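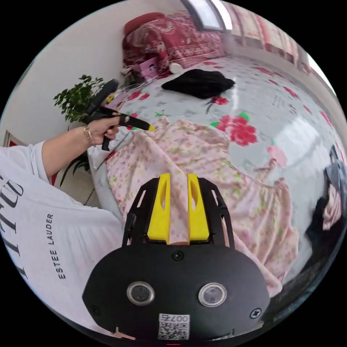
Journée portes ouvertes à Estgate : la reconversion des militaires vue depuis la salle B

Rechercher sur le blog OK

Publié le 1 nov. 2022

J'avais promis d'y aller, j'y suis allé. Clatska, le réseau en ligne qui veut « réunir la communauté de défense », ouvrait ses locaux d'Estgate aux anciens militaires, aux conjoints et à ceux qui, comme moi, tiennent encore un blog sur le sujet. L'invitation parlait d'un rendez-vous historique. J'ai gardé mon manteau une bonne partie de la matinée.

Pour ceux qui n'ont pas suivi : Clatska a repris en février le nom et les archives d'un vieux forum de familles de militaires, fermé depuis des années. J'y ai passé pas mal de nuits pendant mes deux dernières opérations extérieures et ma femme encore plus. Je ne suis donc pas un visiteur neutre. Quand on me dit qu'on va « redonner vie » à cet endroit, je demande à voir les messages, les modérateurs et les comptes, dans cet ordre.

L'accueil, d'abord. Badge, café, plaquette. 586 inscrits d'après l'affichage à l'entrée, sans que l'on sache s'il s'agit des inscrits à la journée ou au site. J'ai posé la question deux fois et obtenu deux réponses. Les stands étaient au nombre de 18, dont une moitié tenue par des organismes de formation que l'on croise déjà dans tous les salons de l'emploi. Je n'ai rien contre eux, mais un adjudant qui part après vingt ans de service n'a pas besoin d'un énième bilan de compétences imprimé sur papier glacé. Il a besoin qu'un employeur comprenne ce qu'il y a derrière la ligne « chef de groupe ».

Le matin était consacré à Pal, le programme de parrainage. Un ancien accompagne un partant pendant 3 mois, avec un appel par semaine. Sur le principe, très bien, c'est ce que le forum faisait gratuitement et sans logo. Désormais l'inscription coûte 70 euros, remboursés « en cas de parcours complet ». Personne n'a su me dire ce qui arrive quand c'est le parrain qui lâche en route. On m'a promis un courriel. Je l'attends.

J'ai davantage apprécié l'atelier sur les conjoints, relégué salle B, au bout du couloir. Pas de diapositives, une dizaine de chaises en rond et des questions concrètes : comment expliquer cinq mutations sur un CV, que faire d'un diplôme paramédical quand l'ordre départemental change, qui garde les enfants pendant l'entretien. Une participante a raconté avoir refusé un CDI parce que l'ordre de mutation était tombé la même semaine. C'était le seul moment de la journée où l'on prenait des notes autour de moi.

L'après-midi, table ronde avec Toter, le partenaire financier. Beaucoup de « synergies », un peu de « résilience ». À la question des données personnelles (les archives du forum contiennent des dates de départ et des noms d'unités, tout de même), la réponse a été que le sujet était « identifié ». Identifié par qui, traité quand, mystère.
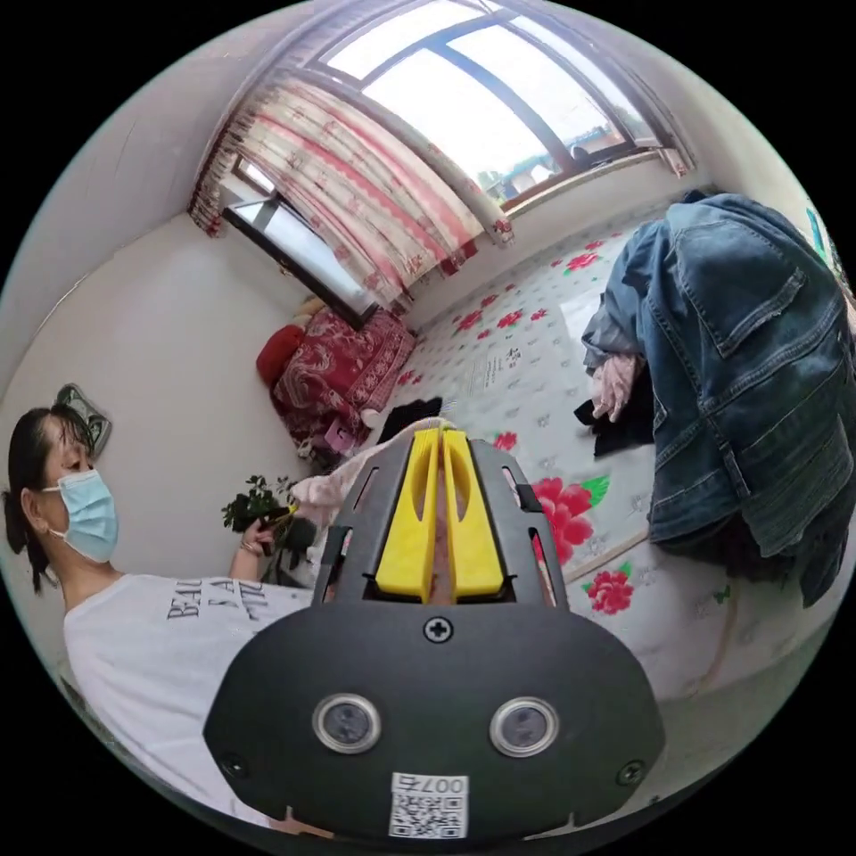
Girish Maurya m'a fait remarquer à la sortie que j'étais dur, que l'ancien forum était mort faute d'argent et qu'il fallait bien que quelqu'un paie les serveurs. C'est vrai. Je lui ai répondu que les familles ont déjà vu passer trois plateformes de ce genre et que chacune est partie avec leurs adresses électroniques. Nous avons continué sur le parking sans nous mettre d'accord.

Mon avis provisoire : l'atelier des conjoints mérite une journée entière et une vraie salle. Pour Pal, attendez de lire les conditions de remboursement par écrit avant de sortir la carte bleue. Quant aux archives, j'ai demandé la suppression de mes messages et je publierai la réponse telle quelle.

Commentaires (3)

Sapeur_retraité
Merci pour le compte rendu. Même chose pour moi avec le bilan de compétences, j'en ai fait deux, j'ai trouvé mon poste par un cousin.

Maud
J'étais salle B. On nous a demandé de libérer les chaises avant la fin, dommage que tu n'en parles pas. Pour les archives, il faut écrire par courrier, le formulaire ne marche pas chez moi.

Lecteur du 56
Un peu injuste avec les parrains. Le mien m'appelait toutes les semaines et il n'a pas touché un centime.

Contact | Mentions légales | © Tous droits réservés | Haut de page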